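Two hands for rent: a month with the Vidum bench kit

Efren Baluyot doesn't sell robots. He rents them, by the month, and he'd like you to stop asking about legs.

The Vidum comes in two crates. Table top, a pair of arms, black hands with real fingers, head camera. Noel Agbayani at Driner had it running before lunch. I'd of needed a week.

Rent is $2,000 a month, plus $180 for setup and another $200 if you want the arms swapped mid-term. Training is on you. You show it a job 200 times, steering the hands yourself, then it has a go. Slow work. Kind of soothing, after the first hour.

What it's good at

Soft stuff, mostly. Mugs by the handle, fine. Fingers beat a two-jaw pincher on anything squashy or lumpy - Agbayani's view, and I came round to it. Flat dishes are harder. The rim has to be just so or the whole thing skates.

What bugs me

The top is shiny. Lights bounce off it, and glare is bad news for any camera. Sumampouw sells a matte mat, extra of course. The manual is thin and teh index is worse. Also you'll want your own props, so raid the kitchen and the toy box. A lavender plate, a striped pumpkin, a mint mug and a pink plush beaver make a decent spread of shapes. 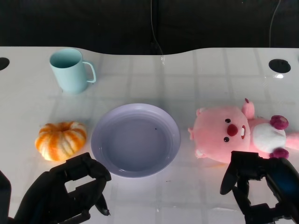

Rent or buy?

Rent. Plerko has a cheaper kit coming in December, and Baluyot lets you quit after one month. Ask for the long cables.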